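Notes for session 3: comparing hand-held grippers
May 2020

Okay, so last time we got bogged down in controller settings and I promised we'd finally pick things up. This handout covers the part of the lab where you try the same object with 2 sets of fingertips, the bare Rillorik pads and the fabric-covered ones, and write down what you notice.

Start with the bare pads. Close slowly, lift a hand's width, hold, set down. I want 30 lifts per set (yes, really, your arm will complain, so swap with your partner). Log slips and drops in separate columns! A slip is when the object shifts but stays with you. Last August half the class lumped them together and we couldn't use any of it.

Things I'd watch for:
Where the tips land. Close to the rim feels safe and then the box swings.
Your own wrist. You'll start helping without meaning to.
Glare on shiny plastic. The wrist camera hates it, and Harish lost up to 25 minutes to one bad reflection.

I like see-through objects for this because they're hard on the camera and the fingers at the same time. If your tracking is fine on clear or tinted plastic, it'll probably be fine on cardboard. 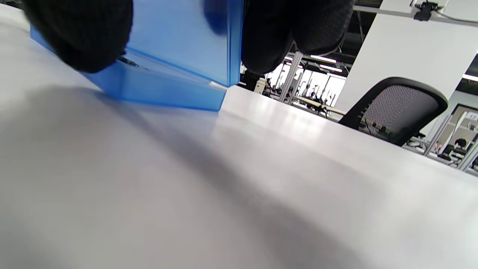 Ghazal Mazandarani

A blue box like this one, with a dark fingertip on either side and a corner down by the table, is a good spot to stop and check your grip before you go any higher. Look at how much of the box the fingers hide from the camera, too. Put that in your notes, along with which way the shadow falls.

For next time, read the Clarnemel setup sheet and bring your logs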